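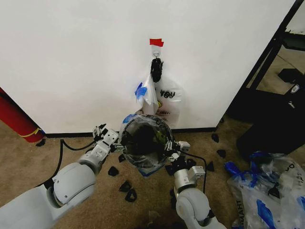 The two-arm cell at Timura, with the bag hook on the wall behind it

About Timura

Timura is an independent workshop in Rotmont that sets up, maintains and repairs two-arm robot cells for companies and schools. Our own cell is the one on which all our procedures are written and tested before they are used at a customer's site. It handles thin plastic bags, a material that shows up small faults in a gripper sooner than a rigid part does.

The cell occupies one side of a carpeted room. A white adhesive hook on the wall, marked above with red tape, holds the hanging bag by a black clip. The bags carry blue tape, and the supply pile lies on the floor to the right of the arms.

How the Cell Is Set Up

Each session begins with the arms at rest and the power off. The technician checks the hook, the clip and the red mark against the setup sheet, then looks along both gripper cables from end to end. The cables must have enough slack to follow the wrist through its full turn - a tight cable is the most common cause of the faults we are asked to repair.

Power is then applied and the arms are moved slowly to their start positions. Gripper force is set with the fingers closed on a spare bag. Our sheet allows five steps of adjustment, and any setting outside them is referred to the lead technician. The first run is always made at 50 percent speed. Full speed is permitted only when the bag has been held between both grippers without tearing.

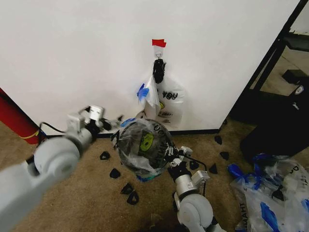
Routine Care

The cell is serviced on a fixed schedule. Finger pads are wiped at the start of the day and inspected for wear every 100 cycles. At 500 cycles the pads are replaced as a pair, even when only one shows damage. Joint covers are cleaned with a dry cloth, and the carpet near the arms is vacuumed after the last session.

Every service is entered in the cell log, which is kept on paper at the bench and copied each month to our records system, Flallia. The log now holds 337 entries. New staff read it in full during their first weeks with us.

One of our standard checks uses a red bucket and a bag placed over its opening. It requires the two arms to work low, close to the floor, where a misaligned wrist is easiest to notice.

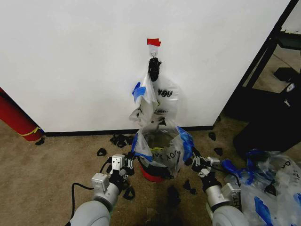 How long does a cell stay out of service for a repair?
Most gripper and cable repairs are completed within one working day. Work on a joint takes longer, as the arm must be removed, repaired and calibrated again before it returns to the cell.

Repairs and Calibration

When a fault is reported, the cell is stopped and the last settings are saved. Parts are changed one at a time, with a test run after each change. Replacement pads and cables come from Rocha, our supplier for small parts, and are inspected on arrival.

After any repair, both arms are calibrated together. The closing test is carried out with a bag held open side up between the grippers, and the result is signed in the log. 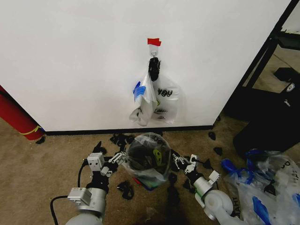
Working With Us

Timura accepts service contracts and single repairs. Companies and schools in the Rotmont area may ask for a site visit before an order is placed, and a written report is provided after each visit. Training at our own cell is offered in January and June for small groups of operators. Requests may be sent through the contact page or left at the front desk during opening hours.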